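Home | Courses | Venue Operations | Handouts | Contact

Handout 5: Getting People Into Seats
Lemlem Shiferaw, Venue Operations

Last week we sized the gates. Today, the aisles, where good plans go to die. Take the Derese ground: 200 seats a block, 2 aisles, and a kiosk at the foot of one of them. Guess which aisle everyone uses.

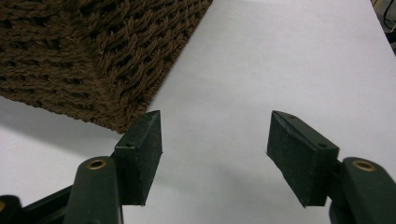

Fig. 1. Brown rope basket on a white tabletop.

Terms for the quiz: row depth, clearway, dead seat. A dead seat is one you can sell once. The buyer finds the pillar and doesn't come back.

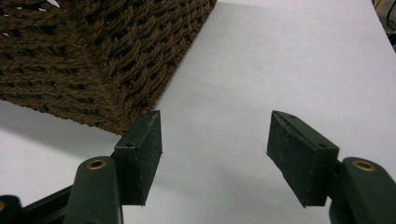
Row lettering should run from the pitch upward, and skip I and O, which look like numbers to anyone holding a pie. Endia Park lettered from the top down and spent May redirecting grandparents. Aisles and rows work like the weave of the basket, strands crossing with small gaps between them, and in a stand those gaps are where the stewards go. Put one at row 11 and leave them there.

Reading: the Pestik seating notes, first half. The second half is mostly bolts.

Comments

drondemico_fan: Is the pillar thing on the quiz?

L. Shiferaw: It is now.

row_k: I've sat in that dead seat. Twice.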